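„Eine Norm, die niemand nachprüft, ist eine Broschüre“

Annick Barbier kommt mit einem Ausdruck zum Gespräch, in dem jede zweite Zeile unterstrichen ist. Es ist der Entwurf der Werncombe-Leitlinie für Vorführdaten aus Privathaushalten, 411 Absätze lang. Barbier hat bis Juni bei Renum Aufnahmen abgenommen, die Menschen mit Handgreifern zu Hause machen und aus denen Roboter später das Greifen und Falten lernen sollen. Viel Vertrauen in das Papier hat sie nicht.

„Da steht, der Arbeitsbereich sei ‚angemessen vorzubereiten‘. Was heißt das auf einem Bett?“, fragt sie. Wer Wäsche falte, tue das eben dort, wo Platz sei. Räume man vorher alles weg, lerne die Maschine ein Zimmer kennen, in dem kein Mensch wohnt. Lasse man alles liegen, müsse man sich um die Leute kümmern, die dort leben. „Der Entwurf will beides und sagt zu keinem von beiden, wie.“

Am meisten ärgert sie das Kapitel zur Einwilligung. Eine Unterschrift zu Beginn, danach gilt sie für alles. Barbier hält das für bequem, vor allem für die Auftraggeber. „Ein Fischauge sieht die Decke, das Fenster, die Person daneben. Das muss man den Leuten am Bild zeigen, bevor sie unterschreiben.“ Bei Boros, wo sie vorher war, habe man das einmal versucht, mit 600 Aufnahmen. Danach hätten etliche Haushalte um Löschung gebeten. Der Versuch wurde nicht wiederholt.

Und die Kennzeichnung der Geräte? Die findet sie vernünftig: eine Nummer am Greifer, maschinenlesbar, auf jeder Aufnahme sichtbar. Nur werde sie überschätzt. „Die Nummer sagt mir, welches Gerät es war. Ob es kalibriert war, sagt sie mir nicht.“ Der Entwurf verlangt eine Kalibrierung nach jeweils 2000 Greifvorgängen. Woher die Zahl stammt, hat sie in Absatz 423 des Anhangs gesucht, auf den verwiesen wird. „Der Anhang hört vorher auf.“

Das Gütesiegel, das der Dienstleister Pitetix auf dieser Grundlage anbieten will, würde sie derzeit nicht kaufen. Geprüft werde die Mappe mit den Formularen, in die Aufnahmen schaue man nur auf Antrag. Was sie stattdessen verlangt, ist schlicht: Stichproben durch Fremde, eine Löschfrist mit Datum und eine Ansprechperson, die ans Telefon geht. Ob davon etwas in die Endfassung kommt? Barbier zuckt mit den Schultern und steckt den Ausdruck wieder ein.

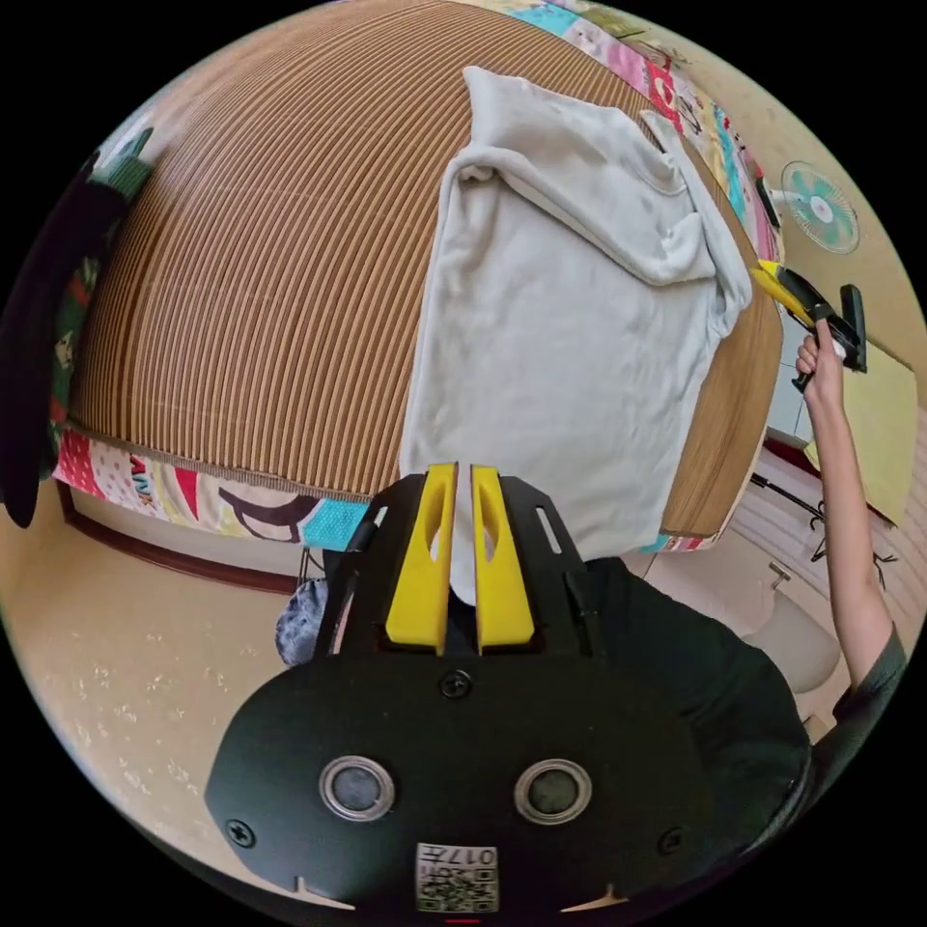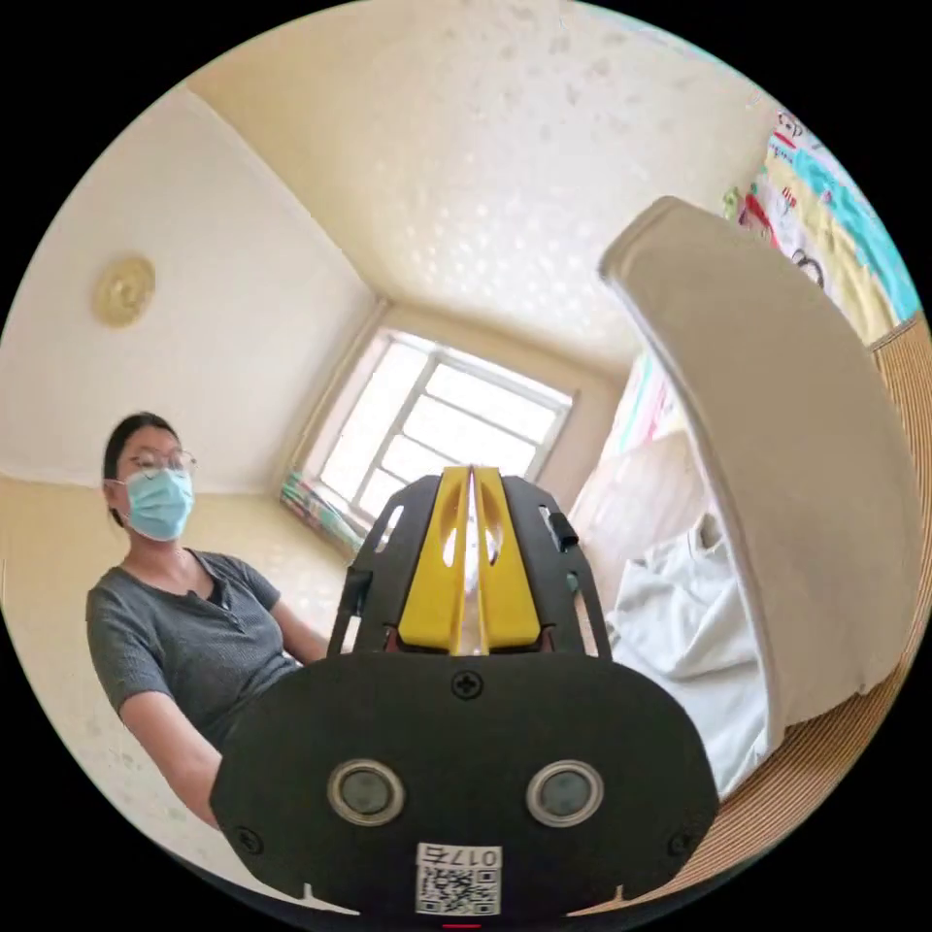
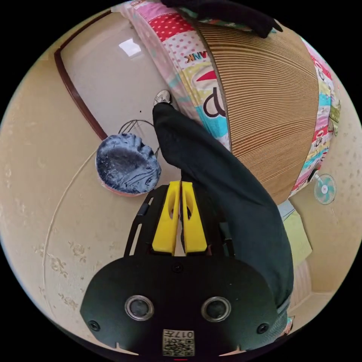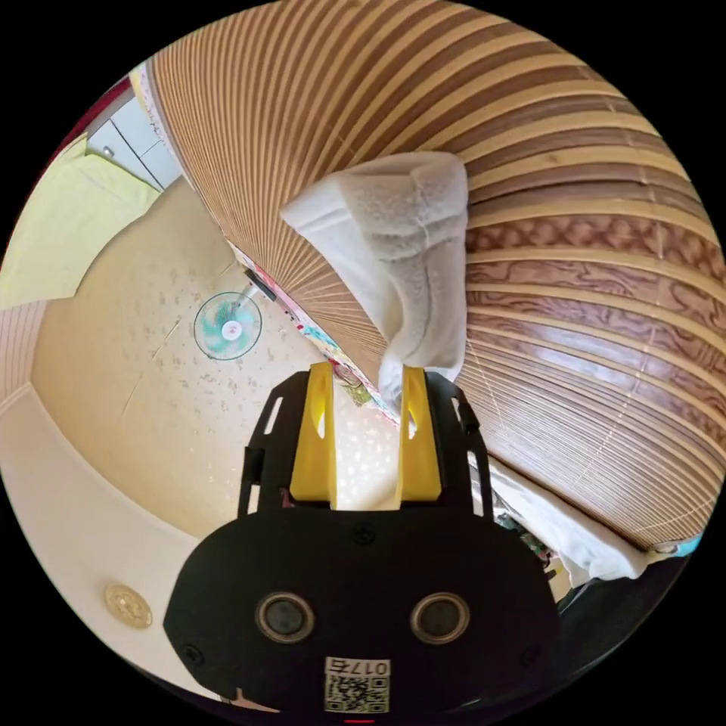 Handgreifer mit der Nummer 017 beim Aufnehmen in einem Wohnraum, vier Ansichten.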